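Mesine Pepper Club: Questions We Get a Lot

How do I join, and what does it cost?
Membership is $19 a year if you pick up your seeds at the Grikarbridge library, and a little more if we have to mail them. You fill out the short form by the front desk, tell us how many packets you'd like, and we'll add you to the list. We had 76 members at last count, and we'd love to have you too (beginners especially!).

When do the seeds go out?
We pack in winter and try to have everything in your hands before you'd want to start seedlings indoors. If yours haven't shown up and your neighbor's have, please write to us. It's usually an old address, and we keep a few spare packets for exactly that.

I only have a balcony. Is it worth it?
Oh, yes. Several of our happiest growers have nothing but a railing and two big pots. Pick one of the smaller hot types, give it the sunniest corner you've got, and don't drown it. The big stuffing peppers sulk in pots, so I'd leave those to folks with a yard.

Can I save seeds from my own peppers?
You can, and we hope you will. Just remember that peppers cross with each other pretty freely, so if you grew a sweet one right beside a hot one, next year's sweet ones may surprise you at dinner. Toivo Valtonen gives a talk on bagging the blossoms every October, and he'll happily stay afterward until all your questions run out.

What's the best way to dry the hot ones?
If your kitchen is dry and airy, string them through the stems and hang them up out of the sun. Ours is neither, so I use the oven on its lowest setting with the door cracked open, and it takes most of a day. Wear gloves when you handle them, and please keep your hands away from your eyes. They're ready when they feel brittle and the seeds rattle.

And how do I store them after that?
Any clean container with a good lid will do, kept in a dark cupboard. Look in on them now and then during the first week, and if you find any moisture on the inside, take them all out and dry them some more.

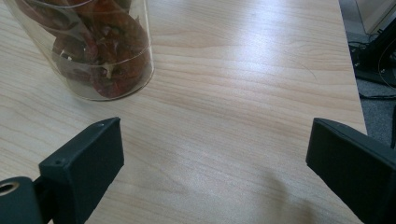
Dried red chilis in a clear container.

Do you sell plants?
Once a year, at the spring sale in the Chidiac Hall parking lot. We had 424 seedlings last time and they went quickly, so come early and bring a box to carry yours home in.

Last updated October 29, 2024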